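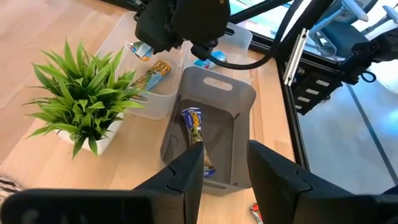
The Endthorpe rules are a set of good-practice rules for bench trials in which robot arms sort packaged goods into bins. They were drawn up at the Endthorpe test center and later adopted, with changes, by the equipment maker Vasiliu. The current edition runs to 30 pages.

The rules apply to arms with two-fingered grippers working over a shared table. Arm speed is limited to 400 millimeters per second while a person is within reach. Where two arms share a table, only one may enter a bin at a time. Cables must be tied back or looped so that they cannot catch on a bin rim.

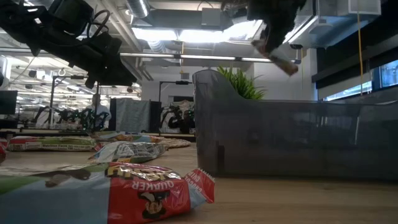 Test items are ordinary retail goods in sealed wrappers, such as snack bars and bags of chips. Crumpled or torn packs may stay in use but must be logged as worn. Items may lie at any angle, including upside down, and the starting layout is recorded before each run. A full trial consists of 2000 picks, split into 4 equal blocks, with a check of the fingertips between blocks.

A drop outside the bin counts as a failure even if the arm recovers the item. The Memovero edition differs on this point and allows one retry. Emico, a logging format often used with the rules, stores both results.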